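13 November 2020

The pen holder has been on the table since June, and in that time I don't think it has held a pen for longer than an afternoon. Pens go into it, and then somebody needs a pen, and then the pen lives in a coat. So it stands there, a perfectly good black mesh cylinder, waiting for work. I sympathize.

I bring it up because I've been trying to get the table under control again. This happens twice a year and lasts until the mail comes. My method comes from a booklet called the Harkcombe system, which my brother-in-law Anderson Bittencourt gave me in a tone I'm still thinking about. It's 27 pages long and has 2 rules. The first is that every object gets a home. The second is that homes don't stack.

The second rule is where Harkcombe and I part ways. I have a small apartment and a great many cups. Everything I own stacks, or leans on something that stacks. There's a Drivberg shelf in my hallway that is holding up a Vekberg shelf, and I'm fairly sure the manufacturers never meant to be introduced.

The black cloth was my one decorating decision of the year. I bought it because it would "anchor the space," a phrase I picked up from a catalog and should have put back. What a black cloth does is show every fold it has ever had. You can iron it. I have ironed it. The crease down the middle has been through the iron at every setting and came out of the experience more confident. It also makes any colored plastic put on top of it look like it's being sold at auction, and I didn't plan on that, but I've grown to like it.

Which brings me to the cups. They're the last of a picnic set from Coutinho, the discount place by the bus station that closed (it sold around 2000 different things, all of them slightly too light). The set had more colors once. Blue and purple are the survivors. They're too small for a real glass of water and too big for medicine, so they mostly get moved. The blue one has ended up on top of the pen holder, where it fits so well that I've stopped pretending it's temporary. The purple one has no such luck and goes wherever there's cloth.
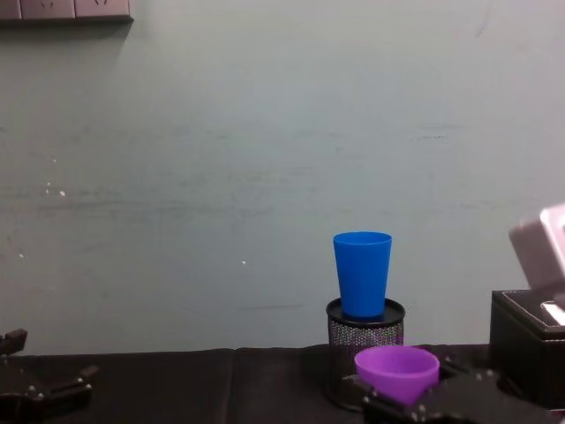
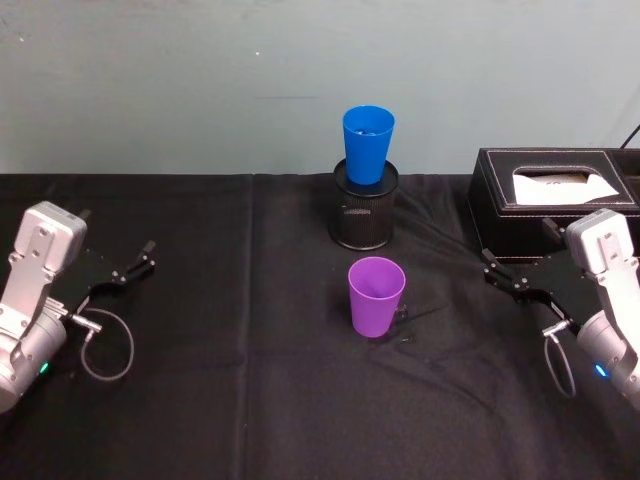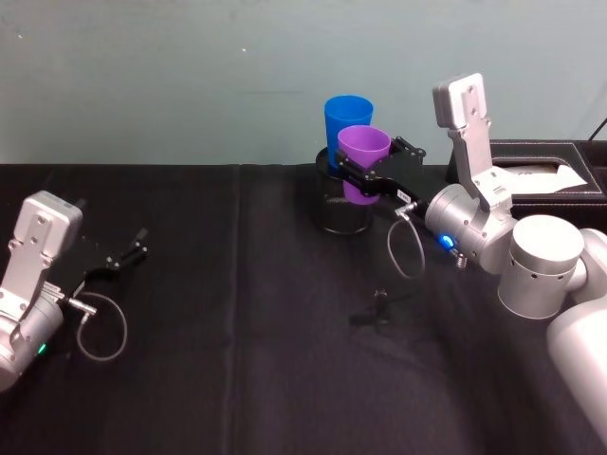
My neighbor Washington Falcão, who used to fit out shops and has opinions about height, says a table needs one tall thing and one low thing and after that you should leave it alone. I asked if a cup on a pen holder counted as a tall thing. He said it counted as two low things. I've been annoyed about this for a week.

Still on the list: the wall, which needs wiping down and won't get it. The tissue box, which I like very much and which always drifts toward the right-hand side, where I can't reach it when I sneeze. The drawer under the microwave, which the booklet says to empty completely onto the floor so you can "meet its contents." I know its contents. It's batteries and the pens that didn't make it to a coat.

Anderson is coming for dinner and will want to know how the system is going. I'm thinking of putting the booklet in the pen holder, rolled up, but then I'd have to find somewhere else for the blue cup.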